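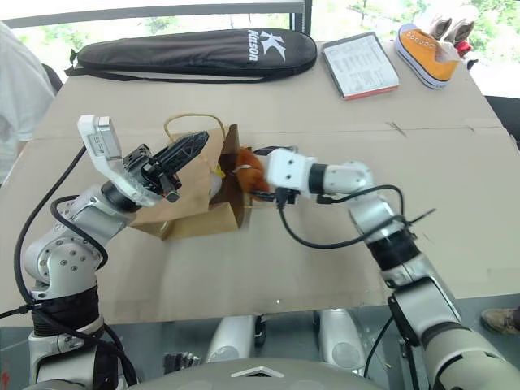
4. Corrections to Published Vacancy Notices

4.1 Scope

The previous section dealt with vacancy notices as first published. This section deals with what happens to them afterward. A public employer that advertises a post will often change the notice while applications are open. The change may extend the closing time, revise the number of posts, alter the age limit, or replace one qualification with another. In the material studied here such changes are issued as separate documents, called corrigenda in Atard and amendment sheets in Rendero. We use the word "correction" for both.

A correction is a legal document first and a message to applicants second. It has to identify the notice it changes, state the clause affected, and give the new wording. Nothing in the rules of either province requires it to restate the notice in full. An applicant who wants to know the terms in force must therefore read the original notice and every correction to it, in order, and combine them. We were interested in how hard that is, and in whether the way a correction is published makes it easier or harder.

4.2 Material

The corpus for this section is the subset of notices from Section 3 for which at least one correction was issued during the application window. Both provinces publish through the Platent portal, but they use it differently. Atard attaches each correction to the listing of the notice it changes. Rendero places corrections in a general circulars folder, sorted by date of issue, and the listing itself is left as it was. A few Rendero departments have begun to add a line of text to the listing saying that a correction exists. We coded these as "flagged" and kept them apart from the rest.

Notices for contract posts were left out. They are usually open for a short time, and changes to them are made by withdrawing the notice and issuing a new one. Notices for promotion from within a department were also left out, on the ground that the readers are existing staff and receive corrections through internal mail.

Two kinds of correction needed a decision before coding could begin. The first was the correction to a correction. We treated these as a second change to the original notice and did not create a separate class. The second was the notice reissued in full under the same reference number with the changed text included. Atard calls this a corrigendum; in Rendero it is a fresh notice. For the sake of comparison both were coded as "consolidated."

4.3 Coding

Each correction was coded on four points: the clause changed, the form of the change, the time left before closing, and the place of publication. The clause was taken from a fixed list drawn up in Section 3 (posts, pay, age, qualification, reservation, fee, documents, closing time, test center, other). Where a single sheet changed more than one clause, each change was entered on its own line and linked to the same sheet.

The form of the change was coded as substitution, insertion, deletion, or restatement. Substitution is the most common form and also the least readable. A typical example reads: "In paragraph 5, for the words 'on the closing date' read 'on the date of this notice'." The sentence is complete in law. It tells the reader nothing about what paragraph 5 is for, which in this case was the date on which an applicant's age is counted. A person just inside the limit on one date may be just outside it on the other, and the sheet gives no hint that age is involved. Restatement, in which the whole clause is printed again as amended, avoids the problem at the cost of a few more lines.

Time left before closing was counted in whole days from the date printed on the correction. Platent also records a time of upload, and the two do not always agree. We kept the printed date as the main measure, as this is the date an applicant would cite in an appeal, and used the upload time only to check the order of sheets bearing the same date.

Coding was done by Ashraful Sarkar and one of the present authors working separately from the same guide. Disagreements were settled by going back to the sheet. Most of them concerned the line between "qualification" and "documents," for instance where a correction allowed a provisional certificate to stand in for a final one. The guide was changed to put all such cases under "documents," and the sheets already coded were checked again.

4.4 Reading task

To test how the form of a correction affects the reader, we prepared a small reading task. There were 30 participants, all of whom had applied for at least one public post in the preceding year. Each was given 2 notices with their corrections and asked to state the closing time, the age rule, and the documents required as they stood after all changes. One notice had corrections in substitution form; the other had the same kind of changes in restatement form. The order was alternated between participants. No limit was set on time, but a session was stopped if it reached 90 minutes, and none did.

The notices were real ones with department names and reference numbers replaced. We kept the original layout, including the use of small type for general conditions, as any cleaning up would have removed part of what we wanted to measure. Corrections were given on separate sheets in the order in which they had been issued. Participants could write on the sheets, and many did.

Answers were marked against a key that had been agreed before the sessions. An answer was marked correct only if it gave the term in force. An answer that gave the original term followed by the amended one, with no sign of which applied, was marked incorrect. We recognize that this is strict. Under a softer rule the gap between the two forms narrows, but its direction does not change (see Figure 5 in the appendix, where both marking rules are plotted).

4.5 Findings

Participants did better with restatement than with substitution on all three questions. The gap was smallest for closing time. Corrections to the closing time tend to be short, to carry the word "extension" in the title, and to give the new date in bold, so that even the substitution form can be read alone. The gap was largest for the age rule, where the substitution sheet had to be laid beside the notice before it meant anything.

The most frequent error was one of omission. Participants found a correction, applied it, and stopped, although a later sheet changed the same clause again. This was more common where the later sheet referred only to the first correction by number and did not name the original notice. Misreading of the wording itself was rare. In other words, the words on each sheet were mostly understood, and the trouble lay in putting the sheets together.

A second type of error came from clauses that depend on one another. When the closing time is extended, any rule that counts from "the closing date" moves with it unless the correction says otherwise. Some sheets say so and some do not. Where the sheet was silent, participants split between the two readings, and so did the officials with whom we later discussed the same text. We have not tried to say which reading is right in law. Salminen, the case management system used by Rendero for screening, takes the date of the original notice as fixed unless a clerk changes it by hand – a choice of software setup that in effect decides the question for every applicant.

In the document corpus, place of publication varied with province, as described above, and cannot be separated from other differences between the two. We therefore report it without drawing a causal claim. The flagged notices in Rendero are the closest thing to a comparison within one province, and they are too few and too much the work of a few departments to carry much weight.

4.6 Limits of the method

The reading task gave participants every correction in hand. Actual applicants must first find them, and in Rendero this means searching a folder in which corrections are mixed with holiday lists and transfer orders. The error rates in the task should be read as a lower bound. The participants were also experienced applicants, and several said that they routinely check for corrections on the last evening before closing. First-time applicants may not know that corrections are issued at all.

We did not study corrections issued after closing. These raise separate questions of fairness, mainly where the number of posts is reduced, and they are taken up in Section 6 together with the appeals material.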